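3.2 Collecting Demonstrations with Hand-Held Grippers

Teleoperation and direct demonstration place the burden of a task in different places. With a leader–follower setup the operator drives the arm and has to live with its reach, its delay and its joint limits while the task is going on. With a hand-held gripper the operator does the task with their own arms, and the limits of the arm are dealt with afterward, when the recorded path is fitted to the robot. We used both methods on the Starkow task set. This section covers the hand-held part; the teleoperated part, run through the Vorkitz control station, is described in Section 3.3.

Each operator holds one gripper per hand. A cube printed with square fiducial markers is mounted on each gripper, and its pose is estimated from the head-mounted camera whenever at least one face is in view. A second stream comes from a camera on the gripper itself. The jaw opening is logged by the Sidance recorder on the same clock as the images. We found that the wrist view alone was enough for the closing phase of a grasp, but the head view was needed to recover the position of one hand relative to the other, particularly when an object was passed between them.

Sessions were kept short. An operator recorded at most 5 episodes of a task before changing to another one, as paths from longer runs became very similar and the trained policy lost the ability to recover from a poor approach. Mirsad Krasniqi wrote the operator instructions, which ask for a steady approach, a clear pause before the jaws close, and no regrasp unless the object slips. Operators were told to keep the marker cubes turned toward the head camera where this did not disturb the task – a rule that was followed unevenly, as the tracking results in Section 4 show.

Several operators may record in the same room. We did not clear the background, and the policy is expected to cope with people, furniture and cables that have nothing to do with the task. The objects are common household items handled at or above a low surface, with the operator standing. Figure 4 gives views from the head and from the gripper.

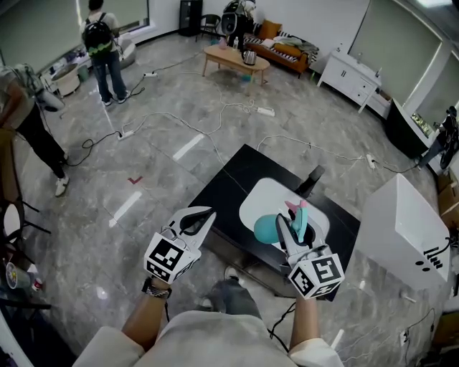
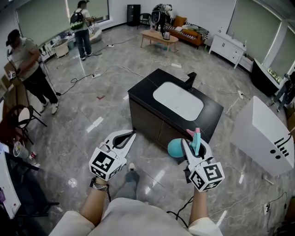
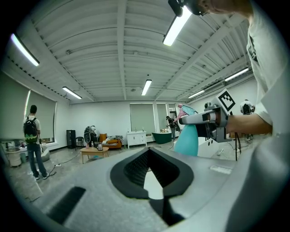
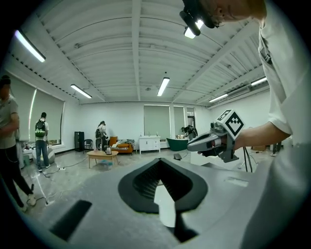
Figure 4. Recording with hand-held grippers. First and second: head view, both grippers visible. Third and fourth: gripper view, with the operator's other gripper and its marker on the right.

Episodes were checked in two passes. The first pass is automatic and rejects any episode in which the pose of either gripper is missing for more than 200 ms while the jaws are moving. The second is done by hand on the head stream, and removes episodes where the operator broke off the task or picked the wrong object. After both passes, 117 episodes remained for the two-handed tasks. Shorter gaps in the pose were filled by interpolation and flagged, so that they could be left out of the loss.

Fitting the paths to the robot was less simple than we had expected. The Ryu arms are mounted at a fixed distance from each other, while a person shifts their shoulders and feet without thinking about it. We therefore express each gripper pose relative to its own pose at the start of the episode, and keep the hand-to-hand transform as a separate input. Paths that brought a joint within 4 degrees of its limit were slowed down and solved again from a different starting posture. If the second attempt also failed, the episode was kept for training the visual encoder but not the policy head. The same rule was applied to the teleoperated data, although it seldom had any effect there, the operator having already been held to the limits of the arm.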